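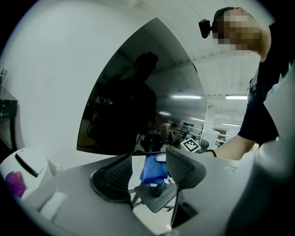 Pestitz » Household Tips » Cleaning

Removing Streaks from Dark Glossy Surfaces

Streaks on a dark gloss finish are usually one of two things: leftover cleaner or skin oil pushed around by a dirty cloth. Both show most in side light, so check the surface from a low angle before starting.

Dust first with a dry microfiber cloth. Grit left in place will scratch acrylic and lacquer, and the scratches do not buff out.

Mix 2 teaspoons of white vinegar into 18 ounces of distilled water. Tap water leaves mineral spots in hard-water areas. Do not use vinegar on stone. Do not use ammonia on acrylic or on any coated screen.

Spray the cloth, never the surface. Wipe in straight, overlapping passes, top to bottom, then dry at once with a second cloth. Circular wiping leaves arcs that are visible from across a room.

For greasy marks, add one drop of dish soap to the mix and rinse with plain distilled water — soap film is the most common cause of haze.

Wash cloths separately at low heat without fabric softener. Replace them after 30 washes.

Jadwiga Kubiak
Updated Wed 21 July

Next: Descaling a Kettle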